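Fivstead Shared Workshop - Arm Build Group
Minutes of the meeting held May 5, 2020

Chair: Eleni Mujić. Minutes: Hagos Gudeta.

1. Minutes of the April meeting
Agreed with one correction. Under item 3, the supply for the second arm should read 600 W.

2. State of the build
Both arms are bolted down and powered from the rail along the near side of the table. Joint limits were set again after the elbow on the left arm was found to be two degrees out. The control loop remains at 50 Hz. Hagos reported that the Setum branch of the code now starts both arms from one command, but still needs a manual home if the stop button has been used.

3. Picking from the basket
Work has moved on from single blocks to mixed groceries in the grey plastic basket. The left arm reaches in over the rim while the right one holds clear to the side. Mixed contents are harder for the wrist planner: a small box on top of a soft pouch gives when pressed, and the height estimate goes wrong. 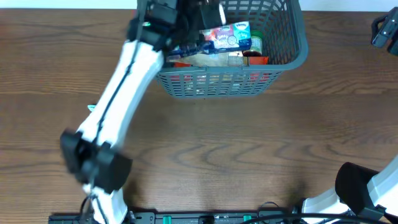 Degefa asked whether the basket ought to be clamped, as any side load on the rim will shift it and spoil the stored positions. Eleni replied that a clamp would hide the fault and that she would sooner re-read the rim position before each pick. Degefa accepted this for the soft items but wanted jars tried separately, at half speed. Agreed.

4. Logging
289 runs are on the workshop drive. File names are not consistent before run 50. Hagos to rename these and to cap each log at 2000 lines - the viewer stalls on anything longer.

5. Cables
The loop by the right arm base is to be tied back so that it cannot catch at full turn. Eleni has sleeving.

6. Actions
HG: rename logs, fix homing after a stop.
EM: rim check before each pick, cable sleeving.
Degefa: speed settings for jars.

7. Any other business
Spare gripper screws are in the drawer marked Verora. Please write down what is taken.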